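Chapter 6
Contact on Purpose: Rules for Pushing Tasks

After reading this chapter you should be able to
- say what a contact task is and why it needs its own rules
- write a contact permit for a simple tabletop cell
- choose a starting speed and a force limit, and record both
- decide when a trial must be stopped and when it may continue

Key terms: contact task, permitted contact, end effector, reset, contact permit, near event

6.1 A rule that does not fit

In the earlier chapters we treated contact as a fault. The arm moves through free space, it closes on the part, it puts the part down, and any other touch is written in the log as a collision. For palletizing and machine loading this is a good rule, and you should keep it.

Now consider a different kind of work. A robot must slide a block over a board until the block reaches another block, or until a group of blocks makes a line. Here the arm has to touch things during most of the task. If the controller stops at every touch, no work is done. If we simply switch the collision detection off, the arm can press into the board, the table or a hand with all the force it has. Both solutions are seen in practice, and the second is seen too often.

The method of this chapter lies between them. We write down which contacts are allowed, between which bodies, in which region, and with what force. Everything outside this list remains a collision.

6.2 The contact permit

A contact permit is one page. It belongs to one task and one tool, and it is signed by the person responsible for the cell. When the tool is changed, even for a rod of the same length from another supplier, the permit ends and a new one is written.

The permit used by the training laboratory at Vitbridge has these entries:

Tool: its shape, length, tip material and how it is clamped
Objects: every object the tip may touch
Surface: the board or tray, and how it is fixed
Region: the limits of tip motion, measured from the board edge
Height: the lowest permitted position of the tip
Force: the limit at which the arm must stop
Speed: separate values for approach and for pushing
Reset: who puts the objects back, and in what state the arm is then
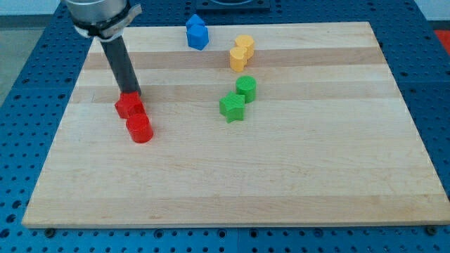 Students usually fill in the force entry with great care and give only one word to the surface entry. The surface deserves more. If a board can move under the tool, every height and every limit in the permit is measured from a place that is no longer correct. Check the fixing by hand before the first trial of the day, with the arm disabled, and check it again after any stop caused by force.

The lowest tip height is the next common error. It should leave a small gap above the surface, so that the tip meets the side of the object and does not drag along the board. In the Vitbridge permit the gap is 3 mm. A smaller gap is possible on a very flat board, but then the flatness must be measured and attached to the permit.

6.3 Starting values

No table of values can replace a risk assessment of your own cell. The following case shows only how one group arrived at its numbers.

Guilan Xia prepared the first permit for the Skeris cell. She began with a pushing speed of 105 mm per second and an approach speed of 300 mm per second. The approach speed was accepted. The pushing speed was reduced after the first week, when two blocks pushed together rolled over the edge of the board. This was recorded as a near event: no limit was broken, but the result was not one that the permit had foreseen.

Over the next months the cell completed 2539 trials under the revised permit. Each force stop was reviewed before the arm was enabled again, and the review was written on the back of the same page.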